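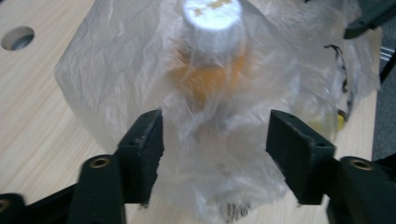
Subject: Re: [packlight] Bottles that leak in your suitcase
Date: 21 October 2026

On the packlight list, an earlier message said:

> I've had it with shampoo all over my socks. Two trips running now!
> Do you all really bag every bottle, or is there some cap that
> stays shut? I'm at the point of just buying everything when I land.

Oh, I feel this one. I had a whole bottle of conditioner let go on the way to Gultau in May, and my good sweater smelled like coconut until the end of the trip (and, if I'm being fair, for a while after it).

So yes, I bag every single one. Nothing fancy, just the big thin clear bags you get on a roll. I bought the 300 count from Hulluma and I'm still on the same roll. Go bigger than you think you need! With a snug bag there's nothing left over to twist shut, but with a big floppy one you stand the bottle up in the middle, gather all the extra above the cap, give it a good twist and fold it over. I do one bottle per bag if it's anything oily.

Before that I take the cap off, put a little square of plastic wrap over the opening and screw the cap back on. Don't fill to the top either. I leave a finger or so of room and squeeze a bit of the air out.

I did try the Adance travel bottles somebody on here liked. I got 2 of them, and one has been great and the other dribbles if you look at it wrong, so make of that what you will. They're going in a bag too.

And I'd skip buying when you land, unless it's a long stay. The little shop by my hotel had one kind of shampoo and it made my hair feel like a broom.

Does anyone reuse their bags? I rinse mine and hang them over the faucet, but they get so crinkly after a few trips that I can't tell if they still hold.

Packing again tonight, wish my socks luck

> --
> packlight list, digest 63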